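From: Nermina Petkov
Date: 1/11/25
Subject: Re: Descaler dose on the Viner

Adhiambo Lyimo wrote:
> The Homex sheet says 800 ml per fill. Is that before or after
> dilution? Our tank still leaves streaks on the tiles.

After. Mix one part concentrate to four of water, then measure. Over 3 fills the pump should settle; if it doesn't, change the inlet filter (Civent part 343, the old number stopped in July). 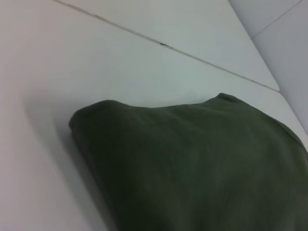

Streaks are more often residue from the previous product. Run one tank of plain water through first and empty it fully.

Nermina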